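4.2 Standby loss and draw schedule

Both tanks were held at the same set point for the full 100 days of the trial. The Kulau unit has a nominal volume of 146 liters and a single lower element. The Citero unit has the same volume, with two elements wired so that only one can run at a time. Electrical input was logged at the supply side, and outlet temperature was read by a probe in the first fitting above the tank. Draws for laundry were entered in the schedule as a separate class, as they are short, widely spaced and often mixed with cold water at the appliance valve.

Figure 3. White garment with stitched seam, close view. 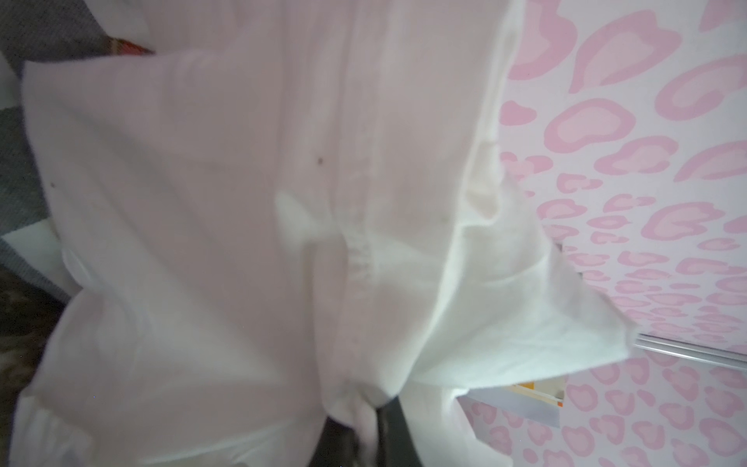

How much of the standby loss can be assigned to the pipe connections? The test as run gives an upper bound only. Loss through the fittings was not measured directly. It was taken as the remainder after the jacket loss, computed from surface temperature, had been subtracted from the total input during periods with no draw. Any error in the surface readings is therefore carried into the fitting term. The bound is tighter for the Kulau unit, whose jacket is a plain cylinder with few openings.

Heat traps were installed on the hot and cold ports of each tank in February and left in place until the end of the trial. Periods before and after installation were treated as separate data sets. Room temperature was not controlled, so input was normalized to the difference between mean tank temperature and room air.

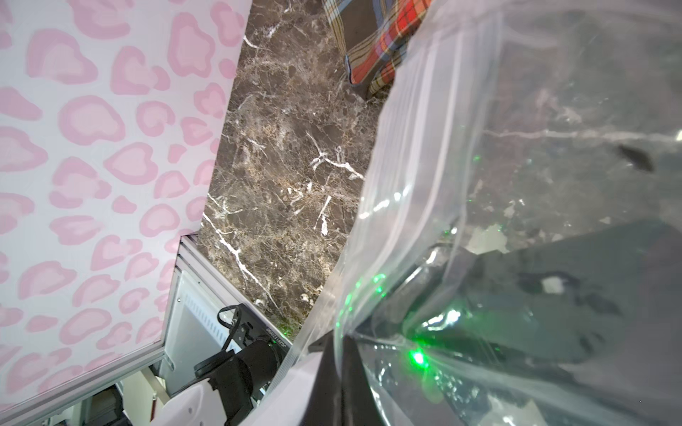

Normalization does not remove the effect of stratification. After a short draw the lower part of the tank is cooler than the mean, and the jacket loss there falls accordingly. Laing's correction, which weights each probe by the area of jacket nearest to it, was applied to all periods longer than two hours. Shorter periods were excluded from the fit.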